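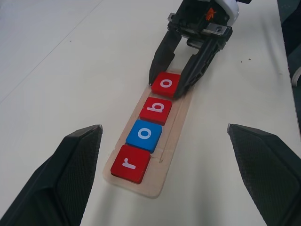 r, o, b, o on the tray, with the second arm over the last tile.

Yamuna Nadar
Jul 2, 2018

1/ Summer project thread. I'm one of 18 students in the Tidstead robotics course. My group got the spelling task: two arms, one wooden tray, a set of letter tiles. The arms have to put tiles on the tray so they read as a word.

2/ We named the setup Suvarna. It's easier to write in the logbook than "the two-arm station by the wall."

3/ The tiles are thick and square with lowercase letters. Thick is good for us. The fingers need something to close on. My first plan used flat cards and Raghavendra Poojary, who teaches the course, crossed it out on day one.

4/ Most of the trouble is spacing. The tiles are supposed to sit snug against each other, and an open gripper takes up more room than the tile does. If you come straight down beside a tile that's already placed, the finger wants the same spot. So we come down with the fingers on the two free sides, across the tray.

5/ Rotation is the other one. An "o" looks nearly the same whichever way you turn it. An "r" doesn't. We log a sideways letter as a fail even when the order is right.

6/ Both arms working left to right on the same tray, so the word reads correctly from our side of the table:

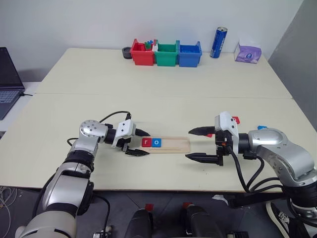
7/ Two letters down in that one, r and o. Bins are along the back wall, red, green and blue. The controllers are on the floor under the table, and yes, I have been told to pick up the cables.

8/ How we run it: one person drives, one calls out the letter, one writes the log. Then we swap. Driving both arms is tiring and your attempts get sloppy before you notice it. We stop after a short set now.

9/ Target is 2000 logged attempts by the end of the course, all groups together. We have six weeks. My group is behind. We lost a lot of one session to a loose connector and then argued over whether to count the half-finished words. We didn't count them.

10/ Next on the list is making one arm hold the tray still while the other places. At the moment a hard push on a tile can shift the whole tray, and then every position after it is off by the same amount.

11/ If you've done a two-arm placing task for a class, I'd like to know how you scored partial words. Ours is one point a letter and I don't think it's right.

Comments

lukemden: We took a point off for gaps. People slowed down a lot once we did that, so decide if you want that.

R. Poojary: Post 4 should go in your report nearly as written. Please add a drawing.

Yamuna Nadar: Will do. Drawing is half finished.

tile_sorter6: Do you pick from the bins or hand the tiles to the arm? Big difference in how hard it is.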